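**1/** Okay, new thread, because we've got a result I've been itching to talk about since April. It's about drink orders. Packing them, specifically: cups, lids, carriers, napkins, stir sticks, a paper bag, two robot arms. I'll try to keep each post short (I will fail).

**2/** The question Lucian Stanciu and I started with was pretty small. When you teach a robot by showing it examples, you drive the arms yourself and record everything, and then a policy learns to copy you. People mostly record clean runs. Start to finish, no fumbles, throw out the ugly ones. We wanted to know what happens if a chunk of your examples start in the middle of a mess.

**3/** By "mess" I mean a cup lying down, a carrier at a silly angle, lids in the wrong spot. You set the table up that way on purpose, hit record, and only demonstrate getting back to a normal state. Then you stop. We call these mid-starts. Most are super short, which turned out to matter a lot for our wrists.

**4/** Cups on their side are my favorite starting point, and the wrist view is where you really feel how tight the space gets:

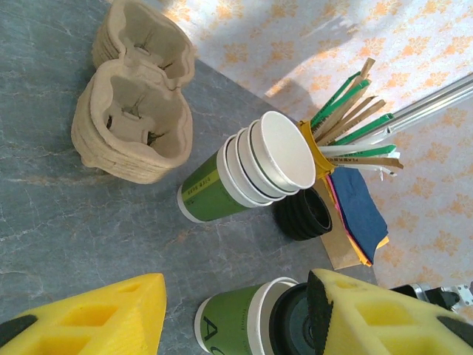
*Wrist view: cups on their side, lids and napkins close by, foam-padded fingers at the bottom.*

**5/** Look how little room there is! The fingers have to come in next to the cup without plowing into everything around it. From a wrist camera, a cup that's lying down looks nothing like one that's standing up, so a policy that has only seen tidy tables has basically never met this object before.

**6/** Numbers, for those who like numbers. Our full set is 1616 demonstrations. Of those, 600 are mid-starts and the rest are ordinary full runs. Same network, same training recipe, same total count in the comparison set, where every single demo was a full run. The only thing we changed was what kind of examples went in.

**7/** And the mid-start version recovers SO much more often. Across our test setups with something knocked over, it finished 43 more trials than the clean-only version did. I made Lucian rerun the scoring because I thought I'd swapped two folders. I had not swapped two folders.

**8/** What surprised me is how it fails now. The clean-only policy would close on air, lift, carry nothing over to the carrier with total confidence, and open its fingers. The mid-start one hesitates, backs up a little, and tries again from another side. We never labeled anything as a "retry." It picked that up from the pieces we gave it.

**9/** A few people asked about the layout. Two arms on one rail, with the supplies spread out between them and toward the back, so a reach with one arm can easily get in the way of the other. We score the bag, the carriers and the cups separately, so one bad grab doesn't wipe out a whole trial. 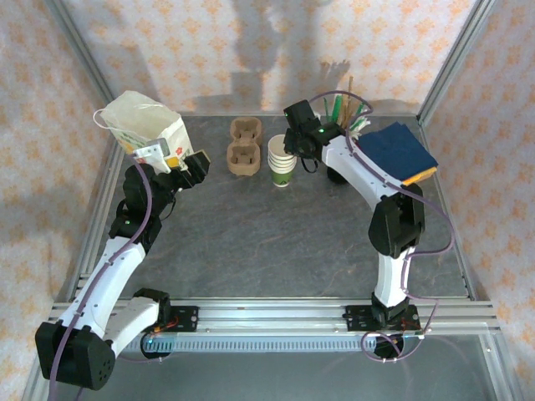 **10/** Bags are still the hardest part by a mile. Paper gives when you push on it, handles flop wherever they like, and the grip that's fine for a cup will crumple the side of a bag. Mid-starts helped less there than anywhere else. My guess is that there are just too many ways for a bag to be wrong, and our examples only cover a sliver of them. If you've worked on this, please come talk to me!!

**11/** Things we tried that did nothing: making every mess bigger (the policy got timid and slow), adding mid-starts only for the left arm (the right arm learned nothing from it, fair enough), and slowing down the demos so they'd look "cleaner." That last one cost us a whole afternoon and I'd like it back.

**12/** One thing that did help was having two people set up the messes. When I did all of them myself, they were all *my* kind of mess. I tip cups to the right, apparently every time. Lucian scatters things like he's dealing cards. Mixing the two gave us a much better spread, and we only caught it because the policy was weirdly bad at left-leaning cups.

**13/** Someone asked if you could do all mid-starts and skip full runs. We tried a small version. It gets great at fixing things and then sort of loses the plot: one cup rescued, then it drifts around as if waiting for the next disaster. So you do need full runs to teach the order of the job. I don't know the best ratio yet. Ours was partly picked by how much recording time we had left.

**14/** Big caveat: this is one task on one table. We haven't moved it to new furniture or different lighting, and I would bet on it getting worse. Next up is the same recipe on the Flollum setup, which has taller shelves and a totally different reach, so we'll see how much of this holds.

**15/** The recording tool we use is called Neagu and it has a "start from here" button that Lucian added in one evening. That button made the whole project possible. Before it, resetting between short demos took longer than the demos did, and I was ready to give up on the idea.

**16/** Write-up is in progress, with all the failure cases in the appendix (my favorite section, please read it). Questions welcome, especially from anyone who has ever gotten a robot to open a paper bag. — Lilla Fodor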